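Calculator keys with a hand-held gripper: notes on demonstration quality

Posted in October, filed under: teleop, handheld, data

The button-press set for Dultiditz is done, or done enough to train on. We kept 227 demonstrations. I want to write down how they were recorded before I forget which choices were deliberate.

The task is simple to state. A desktop calculator lies on the table at an arbitrary angle, the operator brings one closed finger down on a named key, the key registers, the finger retracts. The sequence to be typed is read out beforehand. A cloth or some other soft object may lie next to the calculator, and it has to stay where it is.

We had tried this by remote control first, with the Pleltusside leader arm driving a follower. Position tracking was fine in free space. Contact was the problem. The leader gives no force feedback, so the operator judges contact from the display, and the display updates after the key has bottomed out. Half the presses became double presses and the other half pushed the calculator across the table. Filtering the commands made the motion smoother and the timing worse.

With the hand-held gripper the operator feels the key directly through the handle. The double presses mostly went away on the first afternoon. What you lose is any guarantee that the arm can reproduce the motion. A human wrist will take a pose that puts joint 5 of our arm against its limit, and the recording looks perfectly healthy until replay.

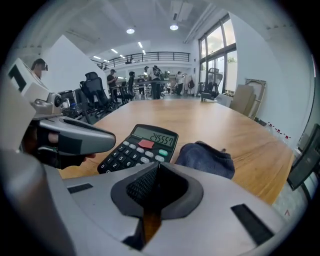

Van Acker asked why we don't simply record joint angles by backdriving the real arm, and leave the reachability question out of it altogether. It would make every demonstration feasible by construction, and the two calibration steps would shrink to one.

Fair point, and we did test it. Our arm has enough friction in the wrist that small presses by hand come out as a push, a stall and a jump. For opening drawers that is acceptable. For keys this size I would take the reachability check instead - it runs offline and rejects a bad trajectory in seconds.

Settings that mattered:

Approach height. Start each press well clear of the keypad. Demonstrations that slid from key to key taught the policy to drag.

Dwell. Hold at the bottom of the key briefly, then lift straight up. Without a dwell the contact phase occupies too few samples to learn from.

Display visibility. Keep the digits in view at the end of every sequence. We label success from the display, and an episode with the digits hidden gets dropped.

Clearing. Clear the display between episodes, outside the recording. I left this out of the first instructions, and the Zikov labeling script scored leftover digits as successes. Relabeling took 2 evenings.

Next is the replay test on the arm with the calculator clamped, then unclamped. The scripts are in the usual repository under press_v2; the reachability check still expects the old tool offset, so change that before running it.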